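# About Andholm Textiles

Andholm Textiles is a supplier of woven cloth, sewing notions and hand-finished trims to schools, theatre wardrobes, quilting guilds and home sewers across Canada. The company operates from a single building on the harbour side of Litora, where the warehouse, the cutting room and the public shop share one floor.

## Our history

The business takes its name from the Andholm mill, which was recorded as a producer of linen cloth in 1766. The present company has no ownership tie to the mill, but it holds a licence to reproduce a number of its stripe and check patterns, and these remain the basis of our household linen range.

Andholm Textiles was registered in 2000 as a mail-order business selling cotton remnants by weight. The shop opened in January of the following year. In time the remnant trade gave way to full bolts, and we now keep 4000 lines of cloth, thread, tape, cord and fastenings in our catalogue. Remnants are still sold from the bins beside the cutting room, priced by the bag.

## Our ranges

The Natov range consists of plain-weave cottons in solid colours, dyed in small lots and labelled by lot number. Customers who expect to need more of a colour are advised to quote that number when ordering. The Nishimura range covers indigo prints and narrow-width cloth suited to bags, cushions and patchwork.

Trims and cords are handled separately from bolt cloth. They are checked for colour and finish before being wound or bagged, and short lengths are set aside for our school packs.

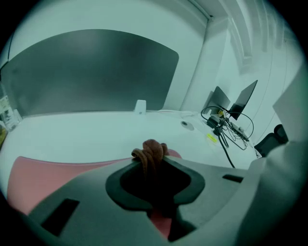 *Twisted cord in reddish-brown fabric.*

Most cords can be supplied by the metre. Knotted and looped trims are sold by the piece, and their measurements may vary slightly from those printed in the catalogue.

## Schools and guilds

Registered schools and guilds may open an account with the company and order on thirty-day terms. Account holders receive the printed catalogue and a swatch book for each of our 2 cotton and print ranges. Swatch books remain the property of Andholm Textiles and should be returned when a new edition is issued.

We also provide cut packs for classroom use. Each pack is made up to the teacher's list, and requests should reach the cutting room at least three weeks before the start of term.

## Visiting and ordering

The shop is open to the public during regular business hours. Orders may be placed at the counter, by post or by telephone. Cloth cut to length cannot be returned unless it is faulty, and any fault should be reported before the cloth is washed.

Page last revised 14 March 2020.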